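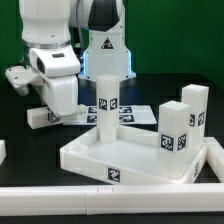

On the black table, against the green backdrop

About Lillidar

Hello and welcome, we're so glad you've found us! Lillidar is a small evening school in Grandville for grown-ups who would like to get better at writing, reading and speaking in public, and we've been at it (with a short break when the boiler at our first address gave up) for longer than either of us likes to admit.

It began with Akosua Owusu teaching letter writing to neighbours at her kitchen table. One neighbour brought a cousin, the cousin brought two people from work, and before long there weren't enough chairs. Mansa Annan joined her the following January to take on the speaking classes, and the pair of them still run the school between them, along with a handful of tutors who come in on different evenings.

These days we offer 47 courses a year. Some last a single evening, such as wedding speeches, which fills up terribly quickly every spring, and others go on for two terms. Our reading groups tend to wander off the book and on to somebody's holiday, and we've long since stopped trying to prevent it. The Ansah Library, our lending collection, now holds 3,303 books, most of them given by former students, and you're welcome to borrow from it whether you're on a course or not.

You don't need any qualifications to join us. If you left school early, or English is your second or third language, or you simply haven't written anything longer than a shopping list for years, please do come along! First classes start at half past six and there's always tea beforehand.

We also hold a summer writing week in Skaltau, with long mornings of work and long walks after lunch. Places are limited, so do ask Mansa early if you fancy it. For everything else, ring the office any afternoon and Akosua will usually pick up.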